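Tool library at Jandanach passes 500 members

The tool library in Jandanach has signed up its 500th member, a little more than a year after it opened in the back half of the old Mathew hardware store. The library lends out hand tools, garden tools and a small number of power tools for an annual fee, and members can keep most items for up to two weeks.

Padmavathi Annamalai, who runs the front desk and keeps the loan records, said the count was reached at the end of last month. The records also show 2,792 loans since opening. Ladders and hedge trimmers go out most in spring and early summer, she said, while screwdrivers, wrenches and drill bits are borrowed all year.

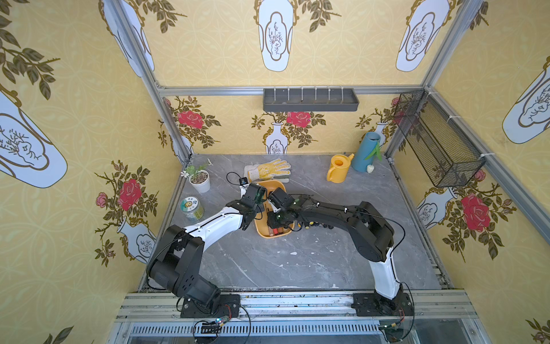
"People come in for one thing, usually something they need for a single afternoon," Annamalai said. "A lot of them live in apartments and have no place to keep a full set of tools."

The library began with tools left behind when the Mathew store closed. The family offered what was on the shelves at a low price, and a grant from the town paid for racks, a counter and the first year of insurance. Flolex, a packaging company on the north side of town, later gave a workbench and two vises. The library now has 1,540 items on its list, and most of the newer ones came from residents clearing out garages.

Not everything that is offered can be taken. Gopinath Gowda, who checks donated tools before they go on the racks, said he turns away corded tools with damaged insulation, anything with a cracked handle, and chain saws of any kind. Hand tools with light rust are cleaned and oiled. Screwdrivers with worn tips are set aside for parts day, when members can take them home for free to use as paint can openers or scrapers.

The library will change its hours starting this month. It will stay open until 8 p.m. on two evenings a week, up from one, and will close at noon on the last Saturday morning shift before each stock check. The new schedule is posted on the door.

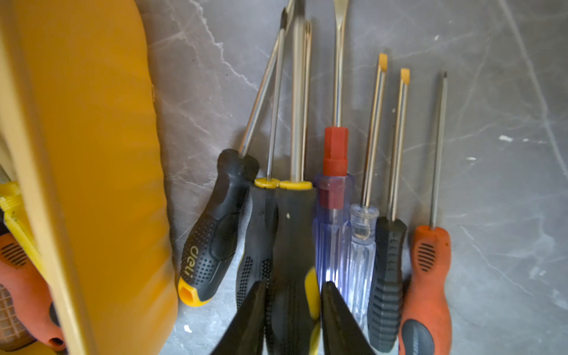
Page last changed: June 3, 2018

Fees are going up as well, though only for households that borrow power tools. Those members will pay $3 more per year to help cover replacement batteries and blades. The hand tool membership stays the same. Late charges will also stay as they are, and there is still no charge for a tool that wears out in normal use.

A basic repair class taught by Jeptoo Khaemba will return in the fall. The last class covered loose hinges, sticking drawers and how to pick the right screwdriver for a screw - a subject that took up most of the first evening, Khaemba said, after several people brought in screws with stripped heads. The next one will add a session on patching drywall. Places are limited and members get first choice.

The library is also looking at a shared booking page with the lending room in Kidero, which has a larger stock of garden equipment. Under the plan, a member of one library could reserve a tool from the other and pick it up in person. Muthu Chowdary, who is handling the talks for Jandanach, said the two sides still have to agree on who pays when a borrowed item is lost or broken.

New members need a photo ID and one proof of address. Applications are taken at the counter during open hours, and tools can be borrowed the same day.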